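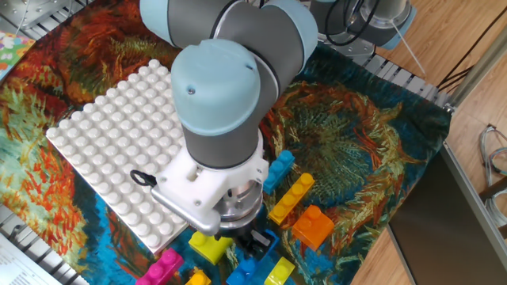 White baseplate and a blue brick on the patterned cloth.

Skivova building brick set, 317 pieces — my review after one winter

I bought this set in April from a small shop in Plendale, for my two grandchildren who visit me when their parents work late. I am not a collector. I wanted bricks that are simple, and that do not come with a story or a film on the box.

The set has 317 pieces and one large baseplate. Most of the bricks are the ordinary sizes. I would like more of the long ones, because the children always want to make a roof and then we must make it from small parts, and it falls in.
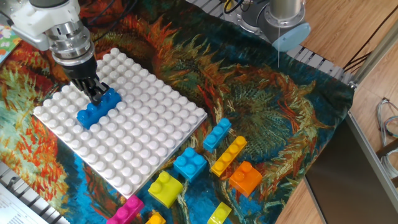
The fit is good but a little tight when new. My granddaughter is 4 and in the first weeks she asked me to separate the pieces for her. Now they go easier. I compared with an old box from my sister in Toledo, and the two kinds join together, only the height of a tall wall is a bit different. For a child this is no problem.

One thing I did not like is the storage. The carton opened at the corner after a month. I moved everything into a cotton bag and it is better, although the bag does not stand by itself. 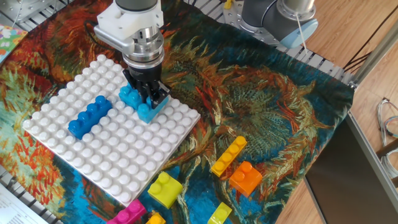

I wrote to the company about two missing wheels. The answer came from the Lokbridge office the next morning, very polite, and the wheels arrived in the same week. I did not pay for the postage.

They sell also a smaller set with 118 pieces. I think it is too small for two children. They will fight for the windows — mine did with the big one.

Washing: warm water and a drop of dish soap, then dry on a towel. I tried it two times and the colors stayed the same.

I give 4 stars from 5. One star I keep for the carton.

Lajos Mészáros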